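Visit report: Stovari, home manipulation data collection

Kurkia opened its collection program to outside visitors for one morning in June, and I went on behalf of our own group, which trains grasping policies for household tidying and has so far relied on teleoperated arms. The program is named Stovari. Its purpose is to gather demonstrations of ordinary pick-and-place tasks in lived-in rooms, using hand-held grippers operated directly by a person. The notes below cover the organization of the work, the recording procedure, the checks applied afterward, and the points I would want settled before we license any of the data.

Organization

Kurkia runs the collection and owns the task definitions. Skornell supplies the annotation tools and does the second-pass review. Yurchenko is the name of the training pipeline, and everything recorded under Stovari is eventually converted to its format. The three pieces were set up at different times and the joins are visible. A session, for example, is called a session by the collectors, a batch by Skornell and a shard in Yurchenko, and the three do not always cover the same set of recordings. A lookup table exists. I asked for a copy and was promised one.

The morning began at 9 with a briefing in the office. Visitors were then taken to a bedroom in which a session was already under way. The collection rooms are left largely as they are. Curtains stay where they hang, bedding stays on the bed, and shelves are not cleared. The stated aim is a background that varies the way real backgrounds do, and the collectors are told to arrange only the work surface.

Task under collection

The task we observed is listed in the catalog as "small items, open container." Toys and small household articles are put on a soft surface along with an open box. The operator picks up an item with the gripper, moves it over the box, lowers it and releases. The reverse task, taking an item out of the box and setting it down on a free part of the surface, is recorded under a separate number. Both directions are collected in the same session, which saves resetting the items by hand.

A soft surface is harder than a tabletop. A bed gives under the fingers, so an operator can push down past the point where a rigid arm would stall, and the policy later learns to do the same. Kurkia is aware of this. Operators are instructed to approach flat items from the side and to stop the descent at first contact. In the part of the session I watched, the instruction was followed on most picks and forgotten on a few, usually the last ones before a break.

The catalog calls for a mix of shapes in each layout: at least one soft item, one thin item, one item with a handle, and one that will roll. Patterned surfaces are preferred over plain ones. The reasoning given was that an early model trained on plain tables had learned to treat any strong edge as an object boundary, and tried to grasp printed figures. Printed cloth and play mats were added to the surface list after that.

Recording procedure

Each demonstration is a separate recording. The operator starts with the gripper open and clear of the items, performs one transfer, returns to a clear position and stops. Jaw opening is logged along with the video. The position of the tool is estimated afterward from the images and the inertial data, and there is no external tracking in the room.

The target for a layout is 500 accepted demonstrations. To reach it, operators record nearly 700, and the difference goes to failed tracking, hands in view of the work area, and drops. Drops are kept in a side folder. They are not used for training at present, although Skornell labels them in the same way as the others, and I would argue they are worth more than Kurkia currently assumes.

Layouts are changed after every 5 demonstrations by moving at least one item and, where possible, turning the box. The box may be used with or without its lid under it. Operators change places on a fixed schedule, as grip habits are personal and show up in the data. One operator's recordings can be recognized by the wrist rotation alone.

No script is read out. Operators choose which item to move next, with the restriction that the same item may not be moved twice in a row. Language labels are written later by annotators working from the video. The annotators are asked to name an item only as far as they can recognize it, so that a packet remains a packet if its contents cannot be determined. The item vocabulary is therefore looser than in the sets we have used before. I consider this acceptable for training and inconvenient for evaluation.

Checks

The first check is automatic and runs on the day of recording. It rejects files in which tracking was lost for longer than a set interval, or in which the jaw signal and the video disagree about when the fingers closed. The second is manual. A Skornell reviewer looks at the start, the moment of grasp, the moment of release and the end, and marks the demonstration as accepted, rejected or doubtful. Doubtful files go to 2 further reviewers. I was shown the queue and found it longer than the briefing had suggested, with a backlog from the previous month still open.

The most frequent reason for rejection on soft surfaces is occlusion by the fingers. The camera sits on the tool and looks forward over the jaws, so a small item can disappear behind a pad just before it is grasped. Reviewers then have only the jaw signal to go by. A thinner pad was tried. It improved the view and slipped on fabric, and the earlier pad was put back.

Points to settle

Calibration files are stored per device and not per session. If a pad is replaced during the day, the geometry changes and the record does not. I raised this and was told that pad changes are entered in a paper log. The log should be digitized before anyone outside Kurkia trains on the set.

The train and test split is made at random across demonstrations. Layouts that differ by one item can therefore fall on both sides. We would need to resplit by room.

Licensing covers the video, jaw signal and tool path. It does not cover the drops folder. I have asked for it to be included.

Views over the jaws in the bedroom session, with the open box on the play mat:
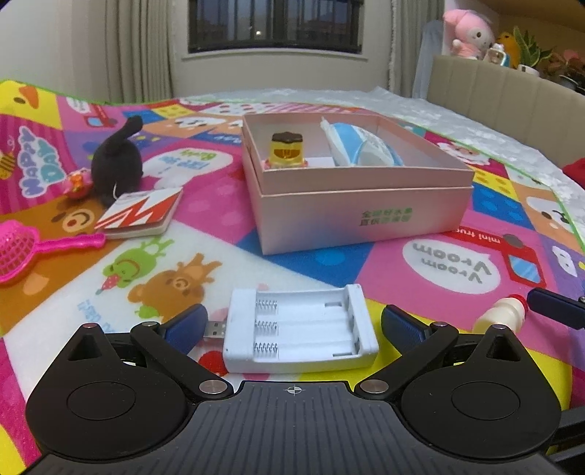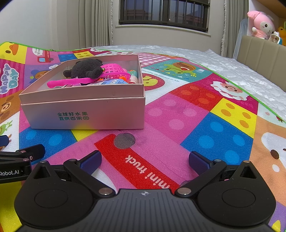 Comments

Vilhjálmur Hallgrímsson: On the split, I would go further than resplitting by room. Our group worked with a small release from the same program, and holding out rooms alone still left the same operators on both sides. Success on the held-out rooms looked fine until we held out operators too, and then it fell sharply for anything soft. The wrist rotation you mention is probably part of it. Ask for the operator index along with the session table, as it was missing from our download and had to be requested separately. I agree about the drops. We used ours to train a simple grasp-failure detector, and the labels were good enough for that without any cleanup.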